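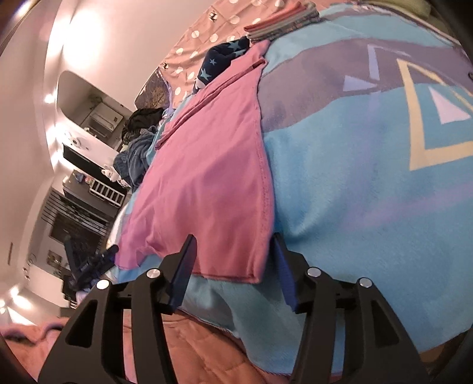 Minutes of the October meeting of the Gikirano Community Chorus, held in the rehearsal room at 7:15 p.m. Effie Cruickshank chaired and Rok Kelmendi took notes. Before the first item there was a short talk about what to wear at the winter concert. Effie wants pink tops in front of a light blue backdrop. Some altos thought that would look washed out, but pink over light blue holds up fine, as with the pink garment laid out on the blue blanket, and the colors are easy to tell apart. Agreed to go with pink and light blue. Any shade of pink will do. Black pants or skirt as before.

1. Minutes of the last meeting
Approved with one correction. The sectional for basses was moved to the small room, not canceled.

2. Winter concert
The hall at Clevuseo is confirmed. It seats 113 with the side chairs out. Doors open at 6:30 p.m. and we sing at 7. Effie has asked whether we can get in by 4 p.m. to set up the risers and is waiting to hear back. The hall piano was tuned last spring and will need doing again. Rok to call the tuner.

Program order was discussed at length. The Metetti set stays in the first half. Several people said it is too long to sing straight through without water -- Effie will put a reading between the second and third pieces. The tenors asked for one more rehearsal on the last page and will get it.

3. Bus
Vukčević quoted $897 for one bus, there and back, with the driver waiting during the concert. This is more than last year. A second quote will be asked for, but if it has not come in by the next meeting we book with Vukčević. Singers who plan to drive themselves should put their names on the sheet by the door so we know what size of bus to order. 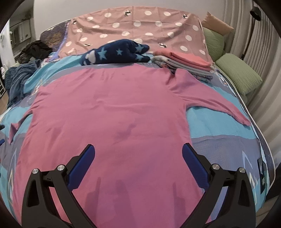

There was a question about whether family members can ride along. Agreed that they can if there are seats left, at the same fare as singers. Folders and music stands go in the luggage space underneath, and the risers go separately in Rok's van.

4. Music library
There are 10 folders still out from the spring. Names were read. Please bring them back even if pages are missing. Pencil marks should be erased before music is returned -- the last set took two evenings to clean up.

5. Rehearsal room
The heat was off again for the last two rehearsals. Effie has written to the building office and has had no answer. She will go in person. Bring a sweater until further notice.

6. Other business
A request to sing at the library opening was turned down as it falls in the same week as the concert. Snacks at the break will go on, with sign-up by section. Sopranos are first.

Meeting closed at 8:40 p.m. Next meeting after rehearsal in November, same room.

Notes by Rok Kelmendi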